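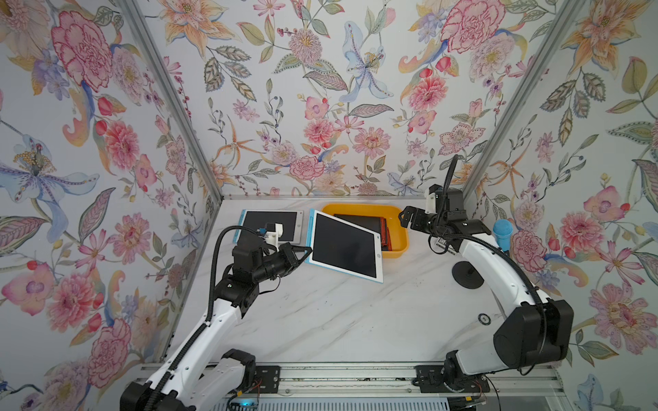
Wednesday. The flowers, and yes, the marble top wants a wipe.

Well, I have been living with the flowered paper long enough now to have opinions, and tonight I have tea and the good pen, so here they come.

First thing, I still love it. I was so worried I'd go off it! When I brought the sample home from Lomard I had it taped to the side of the fridge for most of the winter and I'd look at it while the kettle boiled, and every few days I'd decide it was too much. Too pink, too busy, too much like my grandmother's bathroom (which I adored as a child, so I don't know why that was supposed to be an argument against it). The pattern is called Feven and it comes in two background colors, a cream and the pale grayish white, and I went back and forth on that as well. The cream made the pinks look like canned salmon. The gray-white lets them be pink. I'm so glad I listened to myself on that one.

I keep finding flowers I hadn't noticed. The carnations you see right away, they're the loud ones. Then the lilies, the orange and peach ones with the spiky petals, and it took me days to get to the pale blue irises, and after that the berries. Today at lunch I looked properly at the big pale blue lily down low on the left side and it has a yellow center with tiny dots in it. Somebody sat and painted those! I ate my whole sandwich looking at that lily and got mustard on the March bills.

Matvii says it is like having lunch inside a teapot. I told him that was the nicest thing he'd said all week and he said he hadn't meant it as a compliment. Then he stood there with his coffee for ten minutes picking out which ones he thought were peonies and which were dahlias, so I don't believe a word of it. We had quite an argument about one of them. I say dahlia. He has never grown a dahlia in his life, but his aunt Melnychuk did, on a big plot behind the house, and apparently that makes him the family authority. I'm writing down here that I say dahlia so that when we finally look it up there's a record.

What I wouldn't do again is buy the paper in two goes. I was being careful with money, and I thought I could get by on what I'd ordered, and of course I couldn't, because with a pattern this big you lose so much at the top and bottom getting the flowers to line up. So back I went, and the girl at the counter asked me for the batch number and I just looked at her. Batch number! I had to drive home, dig the wrapper out of the recycling (damp, coffee grounds, lovely) and drive back again. It was 511. They had exactly what I needed in 511, on the bottom shelf behind the ceiling roses, and I could have hugged her. If they'd only had a different batch I suppose I'd have taken it and spent the rest of my life squinting at the corner to see if the pinks matched.

So, note to self, and I'm underlining it: write the batch number on the calendar.

The hanging I've mostly forgiven. The first strip took us 90 minutes and there was some language. I'd cut it too short by a hair, then the next one far too long to make up for it, and Matvii had the brush and I had the sponge and we both wanted the sponge. By the third we'd stopped talking altogether and it went beautifully. I'd put that on a leaflet for couples. The Dakton paste was good, though, I'll say that for it, it let me slide things along for ages before it grabbed. Thirty-six dollars for a tub, and I made a face at the register, but there's enough left to do the inside of the linen closet with the offcuts. Oh, I'm so looking forward to that. Opening a closet to get a pillowcase and there's a peony!

Anyway, that's walls. The thing I really meant to write about is the clutter, as it has been on my mind all day.

I had a theory that pretty walls would make me tidy. I honestly thought I would be so charmed by my surroundings that I'd never again leave a receipt lying around. Ha. What happens is that the flowers are so busy that anything you leave out in front of them looks twice as messy, and I get cross, and I scoop everything into a grocery bag and hide the bag in the hall. There are three bags in the hall at the moment. One of them has my library book in it, I'm nearly certain, and it was due Monday.

So this morning I started with the bags, and I made myself sit on the hall floor and empty the first one out completely before I was allowed breakfast. I found:

my reading glasses (the old pair)
the takeout menu from the place that closed
eleven dollars, in a birthday card I'd meant to mail to my niece
a paint stirrer
one glove

The card made me feel terrible. Her birthday was in January. I've put in a twenty and written a groveling note, and it's on the mat by the front door with my keys on top so I can't leave without it.

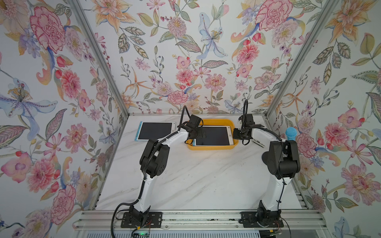 Trays are my new answer to everything. I read it years ago in one of those magazines at the dentist, that a heap of things on a table is a mess but the same heap on a tray is a display, and I remember thinking what nonsense, and now I'm a convert. The trick, I think, is one tray for one kind of thing and no cheating. I've been cheating, naturally. I had a nice round one by the front door for keys, and within a day it had keys, stamps, a lip balm and half a granola bar. But the yellow one I'm proud of. It sits near the back edge of the marble top with the tablet in it, and the yellow is so cheerful against all that pink and pale blue, a bit like the dots in the middle of my lily. I'd been sure it would clash. Matvii wanted gray. Imagine!

The tablet has been a sore point, I should say. It drifts. It goes from the sofa to the bathroom windowsill to the bed, and then when I want a recipe I'm walking around the house with floury hands asking out loud where it's got to. Last week I found it under the ironing. I'd ironed two shirts on top of a towel on top of it. It was fine, thank goodness, but I had to sit down. So the rule, as of this week, is that it lives in the yellow tray, and if you take it out you bring it back, and that includes me, and that includes people who only want to check the soccer.

I still need to sort out something for the charger. At the moment I'm using the one from beside the bed, which means at night I'm padding downstairs for it, and then in the morning padding it back. A second charger would solve the whole thing and I keep not buying one. It's on the list with the light bulbs and the birthday stamps.

And I do want to give that white top a good clean. I love the look of it, the soft gray veins, but every smudge shows. My old brown table could have had a family of raccoons eating off it and you'd never have known. I wiped it twice on Sunday and I could still see specks, and then I spent a while scrubbing at one that was part of the pattern. Mom says to use a drop of dish soap in warm water and dry it right away with a flour sack towel, and never, ever the scouring side of the sponge. She said this in the tone of someone who knows exactly which side of the sponge I'd been using.

She's coming for Easter, by the way. She hasn't seen the paper yet! I've only described it over the phone and she went a little quiet and said, well, it's your house. I'm going to sit her down facing the biggest carnation with a slice of lemon cake and wait. I think she'll come around to it by the second slice. It was her mother's bathroom, after all.

What else. The soup was good, the one with barley, I used less dill this time. I called about the gutter and left a message. I haven't touched the other two bags and I'm not going to pretend I'll do them tomorrow, as tomorrow is the dentist and then I'm always useless for the rest of the day. Friday, maybe – at least the one with the library book.

It's gone ten and Matvii has just called down to ask if there's any of the cake batter left to lick, and there isn't, I had it at four o'clock. Going up. Mail the card!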